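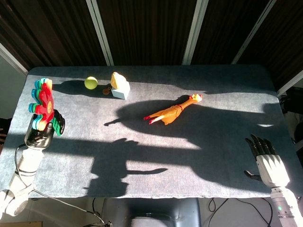 Home Shop Felt & Cloth Care Guides Samples Contact

Clallov Table Felt — Heavy Weight, by the Metre

I've been selling this cloth out of the same little shop for a good few years now and it's still the one I cut for myself. It's on my own kitchen table, it's on the bench where I wrap orders, and there's a strip of it under my sewing machine to stop the thing walking off across the desk when I get going. So you can take it that I'm biased!

Clallov is a proper pressed wool-blend felt, not the stiff crafty stuff that comes in little squares and pills if you look at it sideways. It has some weight in the hand. You throw it over a table and it drops and stays put, and you don't spend the evening tugging the corners back. Cards slide nicely but don't shoot off the far side. Dice go quiet. If you've got hardwood floors and neighbours downstairs you'll know why I care about that.

What's in it

Wool 68 per cent, the rest viscose. I've had people ask for full wool and I do get it in now and then, but it costs a lot more and the moths love it, and for a table that gets used every day I think the blend wears better. The roll is 95 cm wide, so most card tables and smaller desks are covered in a single piece. For a full dining table you'll want two lengths joined, and I've put some notes on that further down.

Price is $83 a metre, cut to length. Minimum cut is half a metre. I don't charge extra for odd lengths, so if your table needs one metre and a funny little bit, just tell me the funny little bit and I'll work it out.

Colours

At the moment I have Slate, Moss, Oatmeal, Brick and a very dark navy that looks black at night. The mill is forever fiddling with the greens, so if you bought Moss from me before last November and want more to match, send me a snippet in the post first. The newer roll is a touch yellower. It's not a huge difference but side by side you'd see it, and it would drive you up the wall.

Please order a sample if colour matters to you. Screens lie, mine included, and felt changes more than most cloth depending on which way the light hits the nap. Samples are free, postage is a stamp.

Laying it

You can just drape it. That's what most people do and it's what I do in the kitchen, because it comes off at tea time. If you want it a bit firmer, the Ateck corner clips are good — they grip under the lip of the table and don't mark the finish. They fit tops up to a normal sort of dining table thickness, but they won't go on a chunky farmhouse slab, so measure before you add them to the cart.

For a fixed surface, say a games table or a desk insert, I'd go with spray adhesive on the board and then smooth the felt down from the middle out with your forearm. Don't stretch it. Everybody wants to stretch it. Felt that's been pulled tight creeps back over a week or two and you end up with a bare edge. Lay it relaxed, leave it overnight, trim in the morning with a fresh blade.

Joining two lengths: butt the edges, don't overlap them, and run iron-on tape underneath. Make sure the nap goes the same way on both pieces (stroke it with your hand, you'll feel it) or one half will look darker than the other forever. I put a chalk arrow on the back of every piece I cut, pointing up the roll. Keep both arrows pointing the same way and you're right.

Looking after it

Lint roller for crumbs and pet hair. A soft brush for anything ground in. Spills should be blotted straight away with something dry, then something barely damp, and never rubbed. Red wine I've had mixed luck with. Coffee comes out. Candle wax comes out if you let it go hard, flake off what you can and then iron through brown paper.

It can't go in the washing machine. Please don't. I had an email from a customer with a photo of what was once a table cover and is now, I suppose, a placemat for a cat.

Strong sun will fade it over time, Brick being the worst and Oatmeal the best. If your table lives by a big window, turn the cloth end for end every couple of months and it'll fade evenly, or fold it away when you're not using it.

If you want something lighter

The Iltix baize is thinner and has a tighter weave. It's a real woven cloth, so it frays at the cut edge and will need hemming or binding. It's quicker for cards and it packs down small for taking away camping or up to the cottage. I wouldn't use it for dice, too noisy. There's also the Lukáč underlay, a plain grey cushion layer that goes beneath either one if your table gets knocked about or you just like a softer feel. I use it under my wrapping bench and my elbows thank me.

Postage

Pieces under 2 metres go folded in a padded bag. Longer ones get rolled on a tube, which costs a bit more to send but saves you ironing out the creases. If you do get creases, hang it in the bathroom while you have a hot shower and then lay it flat. Steam iron on wool setting for stubborn ones, through a tea towel.

Cut cloth can't be returned unless I've made a mistake, in which case I'll fix it and you keep the wrong piece.

Stock and prices checked 2018-01-22. Slate is getting low, with more on the way.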